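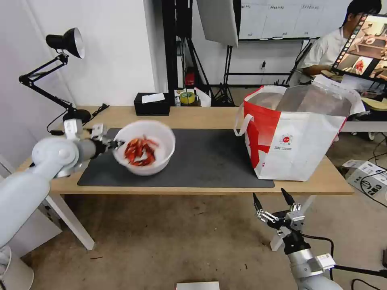
Dried chili peppers in the white bowl, with the shopping bag and the lamp on the table.

2021-02-14, Sunday

The day was given over to the dried goods, as had been settled with Clotilde Moulin earlier in the week. I record the proceedings here in the usual order, so that the household book may be made up from them.

The chili peppers were dealt with first. The purchase was made at Florkano, where the price of the larger quantity had come down and the small packets were no longer to be had. I had intended to buy for the present month only. In the event I bought enough to last until the spring, and entered the full amount under provisions and not under entertaining, although a good part of it is meant for the dinner. Clotilde holds that the dinner should bear its own costs. Her objection is noted, and the entry stands for the time being.

The peppers went into the white plastic bowl. It is a plain article and was bought for salad, but it is light, it washes easily, and it has proved more suitable for sorting than the heavy dish which we used last winter and which Aurélien Le Goff still recommends. The skins are red, some of them closer to orange, and they have kept a good gloss. I do not consider the difference in color to be a fault. Clotilde, who has cooked with them for many years, regards the orange ones as milder. I have found no firm rule in the matter and have not attempted to separate them by shade.

The method adopted was the following. A handful is taken at a time. Any pepper with a soft place or a gray bloom is put aside for disposal. The stems are removed with scissors. The seeds are shaken out over paper and are not kept. What remains is divided between the kitchen jar, which is in daily use, and the reserve, which is closed and put on the high shelf. Gloves are to be worn throughout. I neglected this requirement for the first handful and then touched my eye, with the result that work was suspended for 15 minutes and a quantity of cold milk was consumed. The requirement is therefore restated here with some emphasis.

The work was done on the light wooden table, over the dark gray mat. The kitchen counter had been considered and was rejected on account of the bread, which Clotilde had left there to rise and which was not to be disturbed. The mat has the advantage that fallen seeds show up plainly against it. It has the disadvantage that it holds the dust of the peppers, and it will have to be wiped twice before anyone rests a sleeve on it.

The black lamp stood at the back corner of the table. I mean to draw it forward for the next sorting, the light at that hour being poor in winter. The question of its cable, which trails along the tabletop, was raised by Aurélien in January and remains open. He proposes a clip. I have no objection to a clip, provided that it does not mark the wood.

The red and white woven bag has now been in service for longer than any other bag in the house and deserves a word in this record. It was given to us by Aurélien's aunt, together with a jar of pickled mustard greens, and I was at first inclined to think it too large for ordinary errands. I have since changed my view. It stands up by itself when set down, its two handles are long enough for the shoulder, and the silvery lining can be wiped out with a cloth. None of us is able to read the Chinese text on the front. Aurélien has undertaken to ask his aunt. He undertook the same thing at Christmas.

The tissue box was left within reach at the back of the table, a precaution that needs no explanation to anyone who has shaken out dried peppers in a closed room. The window was opened at noon and closed again at the request of the others.

After lunch the accounts were brought up to date. The balance of the provisions fund at the opening of the day was 346. After the purchases from Florkano, and one smaller sum for jars from Hailu, it stands at 258. This is lower than I would wish in the middle of February, but no large expense is foreseen before the end of the month. The sum of 3,000 set aside for the new stove has not been touched, and I should like it to be understood that it will not be touched for peppers, jars, or any other article, however favorable the price.

The jars from Hailu are satisfactory in all respects but the lids, which turn stiffly. Clotilde is of the opinion that they will loosen with use. I have written the date of filling on each one in pencil. Ink was tried last year and came off on the cloth.

In the late afternoon a small portion of the peppers was tried in oil, in order to judge the strength before the dinner. The oil was heated gently and the pan taken off the stove before the peppers were put in. The smell was excellent. The taste was a good deal stronger than that of the previous lot, and it was agreed that the quantity given in the recipe should be halved. Aurélien dissented. He had a second spoonful to support his position and was afterward unable to state it clearly.

The following matters were held over. The peppercorns, which I had hoped to complete today, have not been started. The dried mushrooms are to be inspected for moth. The order with Drevix for the flour bin has had no reply, and I shall write again on Monday in somewhat firmer terms. Clotilde asks that the old flour not be thrown out until she has seen it.

Supper was taken at seven. It consisted of the bread, which had risen well, a soup of white beans, and a little of the oil for those who wanted it. I retired early, my eye still being somewhat sore, and read two chapters before putting out the light.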